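Ticket: Label printer drops off network after idle
Status: Resolved, pending monitoring
Opened: November 12, 2025
Assigned: Vikas Prajapati
Device: Stoten desktop label printer, wired, static address
Print server: Telen queue manager

Reported problem

Printer accepts jobs normally in the morning. After a long idle period it stops answering and jobs pile up in the queue with "waiting for device". Power cycling the printer clears the fault until the next idle period. Users at the Cheng site have been restarting it several times a day.

Initial checks

Link light on the printer stays green during the fault. Switch port shows link up, no errors, no flapping. Ping from the print server times out. Ping from a laptop on the same switch also times out, so routing is not involved. Replaced the patch cable anyway, no change.

Address conflict ruled out. With the printer unplugged, nothing else answers on its address, and the DHCP range ends well below it.

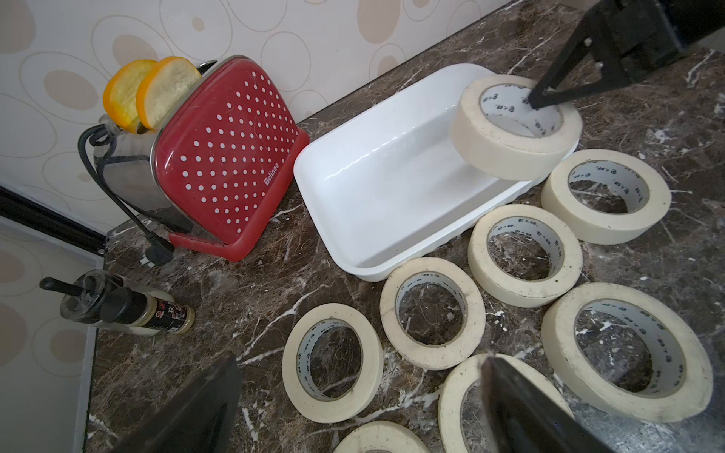
Next I looked at the sleep setting. The front panel menu lists "Sleep timer" with a value of 300 seconds. Timed the fault with a continuous ping: replies stop at the 300 second mark on every run. Changed the timer to 995 seconds, which is the highest value the panel accepts, and the fault moved with it. The printer is going to sleep and not waking on network traffic.

Firmware

Installed version was two releases behind. The release notes for the current version mention a fix for wake on network, but only for the wireless model. Updated over USB. The update over the network failed at 39 percent on the first try and left the printer in recovery mode – use USB for this model. After the update, settings were back to factory defaults and the static address had to be entered again.

Retested with the timer at 300. Same fault.

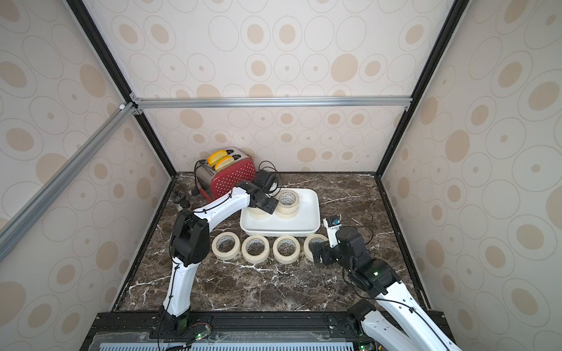 Patterned side and back panels, dark marble counter.

Workaround

The panel menu has no "never" option for sleep. The web interface has one, but it is hidden under Advanced > Energy > Compatibility and only shows when logged in as admin. Setting it there took two attempts. The first save reported success but the value went back after a reboot. Logging out before the reboot seems to be what commits the change.

With sleep disabled, pings ran overnight without a lost reply. First label in the morning printed on the first request.

Queue cleanup

Stuck jobs from before the change were still in Telen and would have printed as duplicates. Cleared them by hand. Also turned off "retry indefinitely" and set the retry count to 2, so a dead printer now raises an alert and the queue stops filling.

Steps to apply on the other printers of this model

1. Record the current address, label size and darkness setting.

2. Update firmware over USB. Do not remove the drive until the ready light is solid. 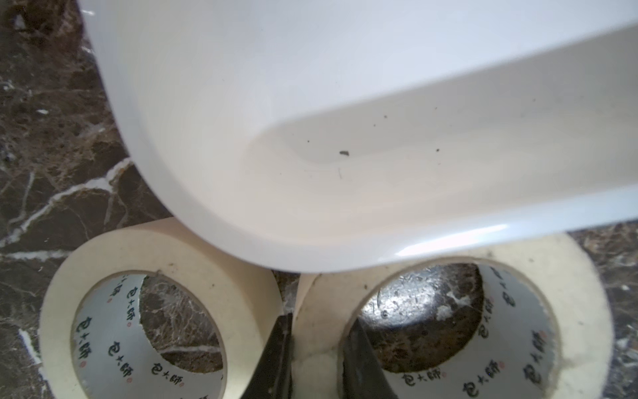 3. Re-enter the address and label settings.

4. Log in to the web interface as admin, set sleep to "never", save, log out, then reboot.

5. Log in again and confirm the value held.

6. Print one test label from the queue, not from the panel.

Open items

Case raised with Clestar support for the wake fault on the wired model. They have asked for a packet capture covering the moment the printer goes to sleep. Capture attached to their case. Ticket stays on the monitoring list until January.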